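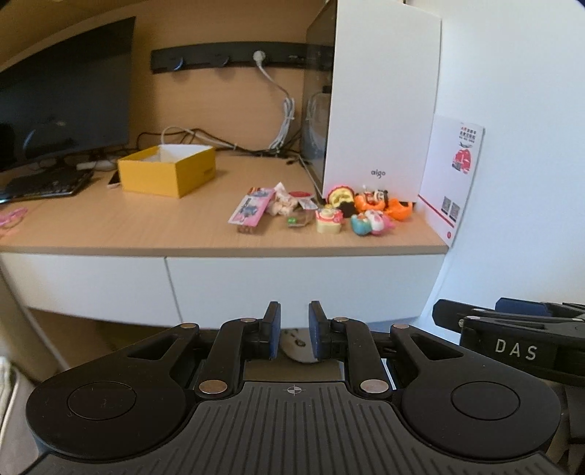

Fig. 1. Desk with monitor, keyboard and an open yellow box.

Week 2: Where the Office Went
Notes by Loukia Andreadis

Clerks used to stand. The sloped desk kept ledgers open and clerks awake, with mixed results on the second count. The flat desk came later, and paper has been piling up on it ever since.

Our case is Effiong, a shipping insurer in Wivedville. In its best year it kept 3000 files and employed one man, Makis Athanasiadis, to find them. An audit located 293 of the 300 it asked for. The other seven were under his lunch – a filing method we will meet again in the December lectures.

Terms to know: pigeonhole, carbon copy, pending tray (see also: grave).

Reading: Quintela, chapter 2. Skip the preface, she thanks everyone.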